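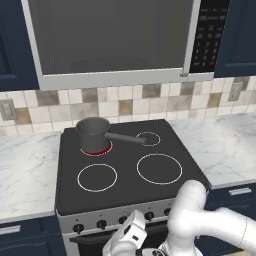 Flarkus 厨房场景包试用记录(灶台部分)

2024年5月,写给自己,也写给之后接着用这个包的同事。

试用授权下来有一阵子了,一直零零散散地记在便签和聊天窗口里,今天下午总算坐下来把灶台这一块理一遍。Flarkus 是 Wistard 家卖的厨房仿真场景包,我们拿到的是评估版,内容和正式版一样,只是不能对外分发渲染结果以外的资产文件。组里要在八月前决定买不买,所以我尽量把好的坏的都写下来,啰嗦的地方请大家多包涵,我自己翻旧本子的时候总是嫌当初写得太少。

先说装机。安装包解开以后直接放进 Tang 的资产目录就能认,这一点比我预想的省心多了。Tang 是我们一直在用的仿真前端,版本老,当初还担心要先升级,结果说明书附录里专门有一页讲老版本怎么改配置,照着改了两行就起来了。唯一绊了一跤的地方是贴图路径,它默认写成绝对路径,换一台机器就全是灰的。改成相对路径以后要把缓存清掉再启动,光重启没用,我在这上面耗掉了一顿午饭的时间。

目录与内容

整包一共3308个资产文件,听着吓人,里面大部分是贴图的不同尺寸和碰撞体,真正能摆进场景的物件是166件。厨房布局可以换柜门颜色、台面、墙砖,我这次用的是藏青柜子配白色大理石纹台面,墙砖是米色、驼色那几种小方块拼的。选这套没什么讲究,就是看着舒服,一天要对着它好几个小时呢。后来发现这个搭配还有点意外的好处:白色的机械臂伸到深色的炉面和烤箱门前头,轮廓很清楚,看回放的时候眼睛不累。可一旦它挪到台面前面去,白对白,就要费神一些了。做视觉策略的同事最好把浅台面深台面都跑一跑,别只挑好看的用。

灶台是黑色平面电炉,四个炉圈,大小不一样,右前那个最大,右后那个小。前面一条银色面板,五个黑旋钮排成一行。上方挂着一台微波炉,右侧带数字键。微波炉这次只当背景,门和按键我都还没有碰,留到下一轮再记。

旋钮

这次任务主要围着旋钮转,所以多写几句。

Flarkus 的旋钮是带真实关节的,角度连续,过了阈值以后对应的炉圈变红。我们以前自己搭的灶台是用一个开关量硬切的,夹爪碰一下就算开,策略学到后来全是用指背去蹭,一点也不像拧。换成连续关节以后,蹭是蹭不开的,得夹住、转腕、松开,整个动作规矩多了。光为这一条,我心里就已经给它加了不少分。

炉圈和旋钮的对应关系写在场景的描述文件里,可以自己改。这里有个坑要提醒大家:改了对应关系以后,面板上那些白色小标记不会跟着变,它们只是贴图。如果任务里要让模型看标记来判断拧哪一个,那就千万别改映射,要么就自己把贴图重画一遍。我先改了,后来又老老实实改回去了,那天下午的数据全部作废,标签已经打上“勿用”,放在共享盘的旧目录里,请不要再拿去训练。

旋钮的阻尼默认偏小。夹爪松开的一瞬间,它会自己往回溜一点点,有时候正好溜回阈值以下,炉圈就灭了,日志里看就是“开了又关”。把关节摩擦调大一档就没事。我把调好的参数存进了 Rikov 的任务模板,大家新建任务的时候直接继承就行,不用再各调各的。

夹爪从右边过来

目前机械臂的底座放在灶台右侧偏前的位置,从右边伸进来够旋钮。截图那一刻夹爪停在第三个旋钮附近,左后炉圈是红的,上面坐着那只深灰色的小锅。

这样摆有一个绕不开的麻烦,就是遮挡。从我这个相机位置看过去,左边两个旋钮露得完完整整,右边几个就多多少少被机械臂自己挡住了。人做遥操作的时候会凭记忆去拧,没觉得有什么;策略可没有这份记性(至少我们现在这个没有),一被挡住就犹豫,在面板前面来回晃。我试过把相机抬高一点,旋钮是看全了,可是旋钮侧面的轮廓又变得很薄,不好判断转到了什么角度。两头都想要,最后大概还是得加一路腕部相机。Flarkus 带了腕部相机的挂点,位置也合理,这个要表扬一下,省得我们自己量。

底座换到左边的方案我也摆了一回,左侧的旋钮换它来挡,道理一样,没有白吃的午饭。还是先统一用右侧,免得两批数据混在一起说不清。

锅

锅的模型我挺喜欢的,小小的圆筒形,口沿稍稍往外翻,灰色的长柄。默认生成时柄是斜着朝右的,指向右后那个炉圈。这个朝向在任务里影响不小:机械臂从右边来,柄朝右,自然好够;可如果下一步要去用右后的炉圈,柄就碍事了。建议把初始朝向随机化打开,它默认是关着的,藏在“高级”那一栏的下面,我找了好一会儿。随机化的范围也别开得太大,开满一整圈的话,会有一部分初始状态柄直直地顶向墙砖,右边这条臂根本够不到,白白浪费仿真时间。

碰撞体方面,锅身是分块凸包拼的,锅柄单独一块。夹柄的时候接触很稳,提起来也不抖。夹锅沿就差一些,口沿那圈比较薄,夹爪偶尔会陷进去一点。我已经给 Wistard 的支持邮箱写了信,附了复现用的场景文件,对方回得很快,语气也客气,说下一个版本会换一套口沿的碰撞体,预计十月发。到时候请谁记得再测一遍,我怕我忘。

还有一件小事:炉圈亮了以后,锅的温度是不算的,至少评估版不算。发红只是一个视觉状态加上一个布尔值。我们要做“烧到一定时间关火”那一类任务的话,计时得写在 Rikov 那边。写起来不难,十来行的事,但是报价单上写的是“功能完整的电器”,第一次读的时候我还以为带热模型呢,高兴了半天。采购谈的时候可以提一提,请他们把措辞改得明白些。

跑了多少

遥操作这边,我攒下来80条能用的示范,都是开左后炉圈这一个任务,从夹爪归位开始,到炉圈亮、夹爪退开为止。用 Rikov 的增广工具换了锅的位置和柜子配色以后,扩到1000多条。增广过程中有一部分会失败,主要是锅被挪到太靠近炉面边缘,手臂经过时带了一下,工具会自动丢掉,不用人管,就是夜里跑的时候日志会刷得很长,别被吓到。

拿这批数据训了一个小模型,只是想看看流程通不通,别当成正式结果去引用。看回放的印象是:接近旋钮那一段走得蛮漂亮,夹住以后转腕的幅度偏保守,常常差那么一点点不到阈值。我猜和示范里我自己的习惯有关,我拧的时候喜欢分两下拧,第一下轻、第二下重,中间还要停一停,模型大概把第一下学得特别认真。下次请换个人来录,或者我改一改手上的毛病。

渲染

渲染质量在同类里算很好的。石纹很淡,不抢眼;炉圈发红的那一圈边缘干净。微波炉门的反射在低画质档会糊成一片,中档以上就正常了。批量采数据我用的是中档,单卡能接受,高档留着做汇报用的图就好。

灯光只给了预设,想自己加灯要进 Tang 的编辑器手动放,而且保存场景时不会跟着存,必须另外导出一个灯光文件。这个也写信问过了,对方说是 Tang 老版本的限制,和他们无关。我查了一下,确实是这样,冤枉人家了,在这儿补一句道歉。

和我们自己那套场景比

自己搭的那套用了这么久,感情是有的,许多脚本都是围着它长出来的。换过来以后要改的地方大致有:物件命名、旋钮的读取接口、成功判定。命名最烦,Flarkus 把每个旋钮按炉圈位置起名,我们是按从左到右的序号,所有老脚本里写死的序号都得查一遍。我写了一个转换表,放在工具目录下,目前只覆盖灶台,柜门和抽屉还空着,谁先用到谁先补,补完在群里说一声。

老场景先别删,几篇没写完的东西还要靠它出对照。

我的倾向

偏向买。旋钮这一块做得扎实,光是省下来的建模时间就很可观了;口沿和热模型的问题,一个在等更新,一个我们自己能补。价格上 Wistard 给了两种授权,按席位的和按机器的,我们机器少人多,按机器应该划算,但是按机器的那种不许在云上跑,这一条要先问清楚再签。

还没做、想在授权到期之前做完的:微波炉开门和按键,左下那个抽屉的银色拉手(想看看夹爪伸下去会不会和烤箱门的横把手打架),腕部相机装上以后把遮挡的情形重新跑一遍,再就是关火任务。关火比开火难,旋钮要准确转回零位,过头一点它也认,这个判定我觉得太宽了,打算收紧到两度以内试试。

调好的参数文件、转换表和有效示范都已经同步到共享盘。机器我没有关,夜里还挂着一轮增广,明早谁先到,麻烦看一眼磁盘还剩多少,满了就把中间缓存那个文件夹清掉,别的先不要动。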